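Kabbaj, a laundry symbol and fabric care word list

Hi! Kabbaj is a plain text data set of care label wording, the stuff printed on the little tag that scratches the back of your neck. I started it because I wanted a script that would tell me what to wash with what, and I couldn't find a list that kept the original wording. So I typed one up. It grew.

What you get

There are 2422 rows in the main file, labels.csv. Each row is one label, copied the way it was printed, typos and all (I have a soft spot for "do not blench"). A second file, terms.csv, has 1028 short phrases pulled out of those labels, each with a plain English meaning next to it.

Columns in labels.csv

label_id: a number, nothing clever
item: shirt, towel, tablecloth and so on
fiber: as printed, so "cotton" and "100% cotton" are both in there
text: the full wording
max_temp_c: blank if the label doesn't give one
source: closet, thrift, or donated

Getting started

Unzip the folder and open the files in any spreadsheet program. If you'd like to use the lookup script, it's called nuder.py and it needs Python 3 and nothing else. Run it with a phrase in quotes and it prints the closest matches. It's slow on old laptops, sorry, I wrote it in an evening and haven't gone back.

Things to know before you use it

Most of the labels are from clothes sold in the US, so the wording leans that way. Wool is thin on the ground, only 25 rows, and silk is worse. I would love more of both! Temperatures are in Celsius even where the label gave Fahrenheit; the printed version is still in the text column, so you can check my math.

Please don't treat any of this as advice for something you'd cry over. If the tag and my meaning column disagree, go with the tag.

Changes

October: fixed 35 rows where the drying line had ended up in the ironing line. Renamed "linens" to "household" in the item column, which will break your filter if you had one. Took out the Stornex folder, it was all duplicates.

Still to do: symbols as their own column, and Spanish wording.

License

Use it for whatever you want. A mention is nice.

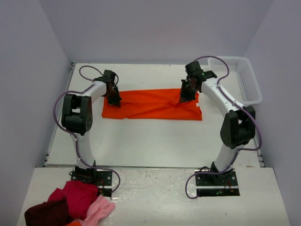

What does a blank max_temp_c mean, cold wash only?

It means the label gave no temperature, so check the text column for words like "cold" or "warm" before you decide.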